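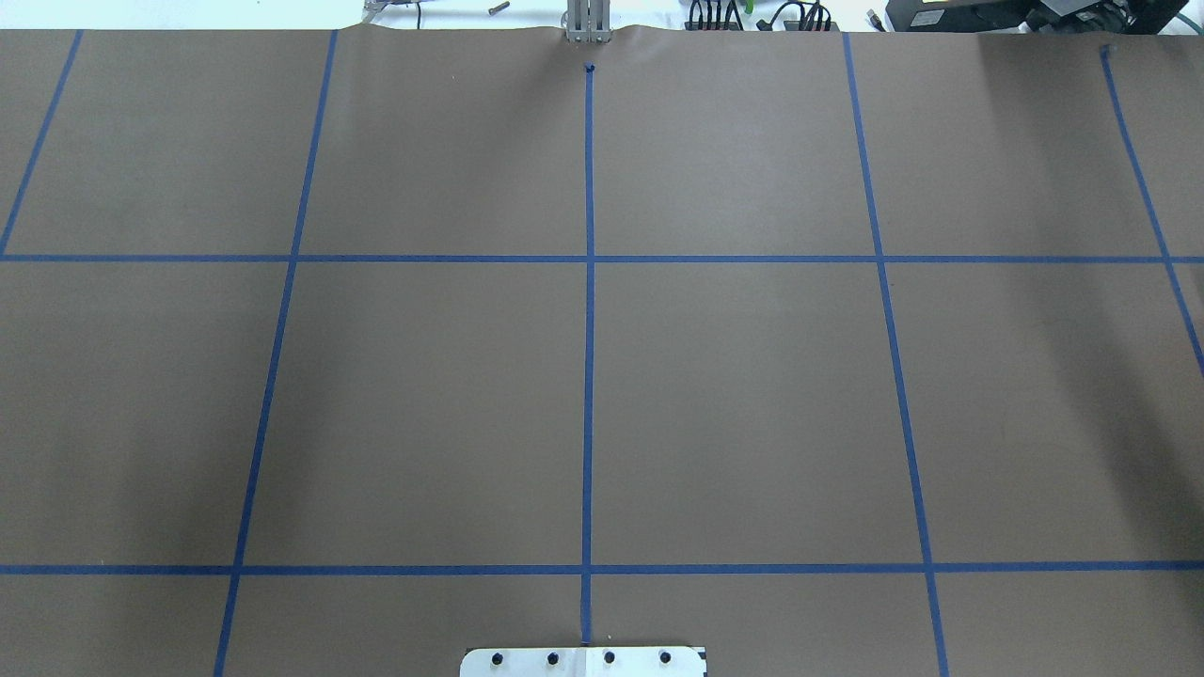

Olga Mota buys painter's tape the way other people buy milk. She gets through it fast, she is annoyed when it runs out, and she has opinions about the cheap kind.

"It tears wherever it feels like tearing," she says. "You pull and you get a triangle."

Mota sets up tables at Gustlow, where she has spent 4 years covering work surfaces in brown kraft paper and taping them into cells. Before that she hung wallpaper, a trade she left in January with a bad shoulder and, she says, no regrets except the money. I asked whether the two jobs had much in common.

"Both are mostly bubbles. You chase a bubble from one side of the room to the other and then it comes back when you go to lunch."

She does the long lines first, far edge to near edge, walking backward. Then the crossing lines. She doesn't own a chalk line and uses a ruler only when someone is watching. At the far end she likes to fold the tape over on itself, a little tab, so that it can be pulled up later without fingernails.

Her colleague Guoqing Xiao, who has listened to all this from the next chair, thinks the tab is ugly.

"It looks like a mistake," he says.

"It looks like a handle," says Mota. 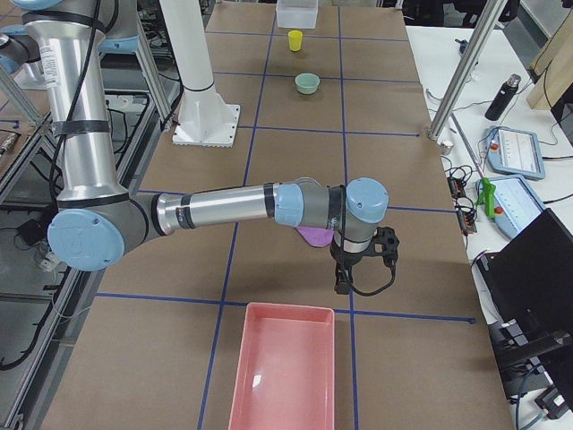 Xiao's department is what goes in the cells. He picks the tableware, and he picks it by color. White on brown paper he finds depressing. Pink, yellow and mint green he can tell apart before his coffee, and the lavender he defends at some length.

"People say purple isn't a kitchen color," he says. "Who are these people? What are they eating off?"

He keeps the spares in a cupboard known as Kaltgate, for the draft that comes out of it. There are 51 pieces in there by his own inventory, and 2 of them are lids to nothing. He won't throw out the lids.

Neither of them is strict about the grid once it's down. A bowl gets a cell to itself if it's lucky. A tray is a tray and will lie across a line if it wants to. Mota used to straighten things. She stopped after the paper started wrinkling at the back from all the leaning over, and now she lets the far edge ripple as it pleases.

"I ironed one once," she says. "A whole sheet. Put that in."

"She did," says Xiao. "It smelled like a bakery."

How long does a sheet last? Mota says until someone sets down a coffee. Xiao looks at the ceiling. The next roll is on order, and she has asked for the wide one.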